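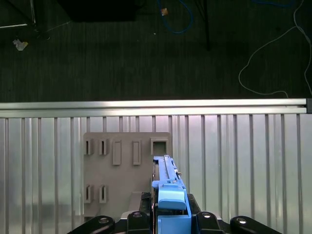
The rail and panel, with the cabling on the carpet behind.

Mamani held its mortgage open day on a Saturday in March, from ten until three, and I went along because our fixed rate ends this summer and I wanted to hear lenders explain themselves in person. I have used a broker before, but never seen the inside of a lender's office.

The office is on the second floor of a business park building and is shared with two other firms. Sign-in was at a desk by the lift. I was given a sticker with my name on it and a folder holding the day's timetable, a rate sheet and a form for a free review. The first talk was already full, so I started with the underwriting team.

Leidy Giraldo runs that team. She took eight of us through a made-up application from start to finish on a big screen. The applicants were a couple with one salary, one self-employed income and a car loan. Most of her time went on the self-employed part. Mamani asks for two years of tax calculations and takes the average, unless the second year is lower, in which case it uses the second year alone. I had not known that, and neither had the man next to me, who drives a van for himself and had a poor winter.

She also showed how they test whether people could still pay if rates went up. The couple passed at the current rate and failed at the higher one by a small margin. Clearing the car loan first would have got them through. Somebody asked whether buy-now-pay-later accounts count. She said they do if there is a balance, and that people often leave them off the form.

Next was a talk from Orlando Apaza on why lenders change their fixed rates when the central bank has done nothing. He kept it simple. A lender offering a five-year fix has to arrange the money for five years, and the price of doing so moves every day with what the markets expect. By the time a cut is announced, much of it may already be in the fixed rates. Variable loans follow more directly, although Mamani takes up to a month to pass a change on. He was asked why it takes so long and said the notices have to go out first. The woman who asked did not look satisfied.

He had a worked case on a slide. The borrower was paying 2102 a month and would save 122 a month by switching, with an exit fee still to come off. He left us to work out how many months it would take to get the fee back, and then said to do the same sum with our own figures before signing anything.

At lunch (sandwiches, and they ran out of the egg ones) I talked to Maribel Tamayo, who handles customers coming to the end of a fix. She told me I could lock in a new rate up to four months ahead and swap it for a lower one if rates fell before the start date. There is no charge for the swap, but you have to ask for it. They will not move you down themselves. I wrote that on the front of my folder.

The afternoon session was on Onside, their online account. You can see your balance, make overpayments and get a redemption figure. The overpayment screen shows how much of the yearly allowance you have left, which my present lender makes me ring up for. The demonstration stopped twice when the page would not load. I could not find out whether it handles joint accounts with two logins.

I left just before three with the review form filled in. Parking was free but the car park has only 42 spaces and I had to leave the car on the road. If they run another one, book the first talk early and take your latest statement with you, as the staff can tell you much more with it in front of them.

Shared 100 times | 3 comments

Marleny Villanueva
Useful, thank you. Did they say if the four months runs from the offer or from the date you apply?

Dayana Cabrera
I was in the full talk you missed. It was mostly about deposits for first-time buyers, so you didn't lose much if you already own.

Vanman
Same as the chap next to you, one bad year and they use the bad year. Zirnent told me the same over the phone. Worth asking a broker.

Contact us | Privacy | Copyright Zunorlow Money Pages | Back to top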